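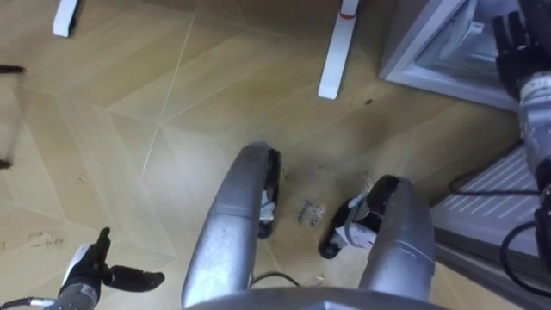 Wen-hsiung Kuo asked at the July review whether the late-night concerts could be dropped from the Kurklow programme without losing the bars that pay for them. They cannot, on present figures. Of the 225 applications for a stage slot, 171 came from acts that want to play after dark, and most of the participating bars signed up on that basis.

Progress report to the Shehata Fund
Kurklow Live Music Trail, second period
Prepared by Marwa Hegazy, August 6, 2024

1. Venues
Nine venues are confirmed. Seven have returned signed agreements and two are waiting for their landlords' consent. The Bronar courtyard has been moved from the reserve list to the main programme after the harbour stage was withdrawn. Its capacity is lower, so the brass band has been placed there in the afternoon and the evening slot goes to a duo.

2. Licensing and sound
Temporary licences have been applied for at all sites. The council has asked for a sound limit at the two venues nearest the housing on the east side - this was expected and is covered in the hire contract with Bender, who supply the amplifiers and desks.

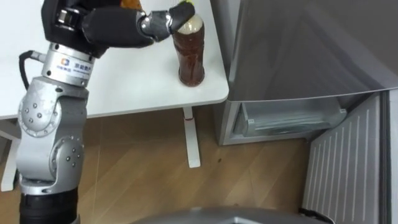 The same contract includes one technician per stage from set-up until close. Overtime is charged by the half hour, and we have kept a small sum back for it.

3. Tickets and publicity
Concerts in bars remain free. For the opening and closing events, which are ticketed, 1,187 tickets have been sold. Sales for the closing event are slower than for the opening one. The printed map goes to press once the two outstanding agreements are in.
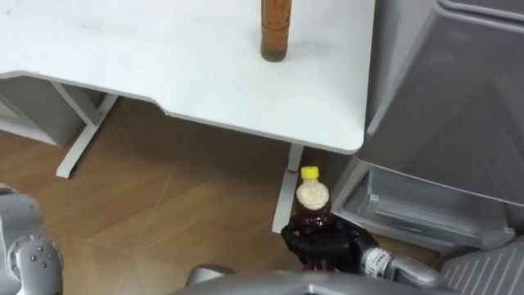 Fig. 3. White table with an upright brown object near the back.

4. Spending
Artist fees and equipment hire are within budget. Printing is over, owing to the change of map after the harbour stage was lost, and the difference has been met from the publicity line. No change to the total grant is requested.

5. Next period
- Obtain the two landlords' consents
- Send final running times to all acts
- Agree stewarding hours with the Bronar courtyard
- Submit the second claim with receipts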